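Household and Workshop Chores: Where Machines Stand

Tolport has been asked on several occasions whether a machine can yet be trusted with ordinary chores. Having followed the matter on this blog since December, I wish to set out my present view.

Single motions are in fair order. At our Virumitz workshop, an arm places castings in a tray through a full shift, provided that the tray is fixed to the bench. Clearing a desk remains another matter. Cables tangle, bags crumple, and the next desk is arranged in a different way. My colleague Gunārs Rätsep holds that loose cable alone will occupy the field for years, and I am inclined to agree.

Much of the present effort therefore begins with people, who carry hand-held grippers through the rooms where the chores are found.

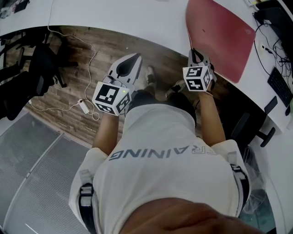
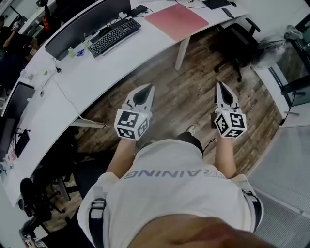
The curved white desk and the marker cubes on the grippers appear in both views.

What we would accept today

For the shop floor, we would accept a machine for sorting parts of one kind, under supervision. Our own trial at Virumitz covered 3215 picks, of which 12 required a person to step in. We consider that result suitable for daily use.

For the home, we would not yet sign an order. The Pandier unit we tested folded 4 towels before lunch and then stopped at a fitted sheet. It was also unable to pick up a charging cable from under a chair. A second trial is planned once the supplier has revised the wrist, and the results will be posted on this page.

Ona Lill
Sun 9 January

Contact | Copyright Ona Lill | Back to top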